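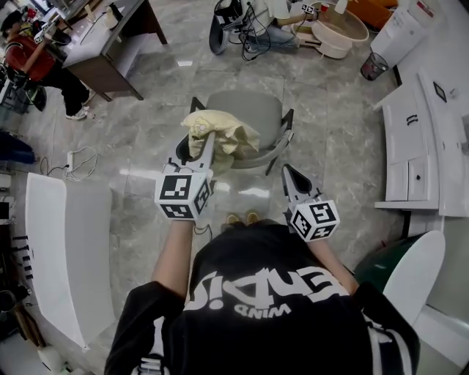
노란 천을 의자 위로 들어 올리는 중

요즘 머릿속이 온통 장비 예산이다. 핸드헬드 그리퍼로 천 다루는 작업을 제대로 해 보려고 견적서를 열어 놓고 사는데, 이게 생각보다 너무 재미있다! (가계부는 사흘도 못 쓰는 사람인데 말이다.)

처음에는 그리퍼를 몇 벌 살지만 고민했다. 한 사람이 양손에 하나씩 드니까 무조건 두 개가 한 벌이고, 우리는 10벌을 1차 목표로 잡았다. Windmont에서 받은 첫 견적에는 마커 큐브가 본체와 따로 적혀 있어서 한참 들여다봤다. 큐브는 여분까지 넣기로 했다. 모서리가 찍히거나 인쇄면이 긁히면 그날 작업이 통째로 밀리니까 여기서는 아끼지 말자고 Cosimo Negri가 강하게 밀었고, 나도 대찬성!

그다음은 케이블이다. 연장선, 멀티탭, 바닥 고정용 덮개까지 항목을 쪼개 적다 보니 소모품만 19줄이 나왔다. Nuala Ní Chonaill은 표를 보자마자 덮개 수량부터 두 배로 올려 버렸다.

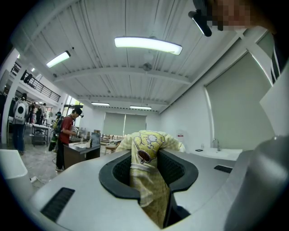 옷감 쪽도 얘기해야겠다. 얇은 티셔츠, 체크무늬 천, 수건처럼 두께가 다른 것들을 골고루 사고 싶은데, 새것만 사면 접힌 느낌이 다 비슷해서 중고를 섞기로 했다. 이 항목은 총액에서 보면 정말 작은데 고르는 데 시간은 제일 많이 들었다. 그래도 천이 손끝에서 제멋대로 늘어지는 걸 보고 있으면 왜 이 작업이 어려운지 바로 느껴져서 좋다. 컵이나 상자 옮기기와는 완전히 다른 맛이 있다.
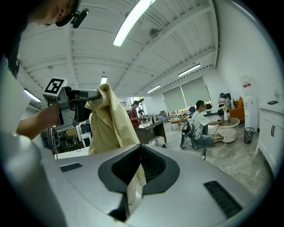
사진 제공: Bernadette Egan

헤드셋은 마지막까지 살지 빌릴지 못 정했다. Celtow 쪽 대여 조건은 최소 2개월부터이고, 계산해 보니 우리 일정이면 구매가의 거의 53퍼센트가 나간다. 10월 이후에도 계속 쓸 거라면 사는 게 맞는데, 착용감은 사람마다 달라서 일단 한 대만 먼저 주문해 돌려 써 보기로 했다. 이마 닿는 부분 패드는 인원수대로 따로 살 것!

예비비는 아직 빈칸이다. 배송비가 확정되면 채우려고 한다. 혹시 비슷한 장비를 들여 본 분이 있으면 케이블 덮개는 어떤 걸 쓰는지 댓글로 꼭 알려 주세요. 표는 다음 글에 항목별로 올릴게요.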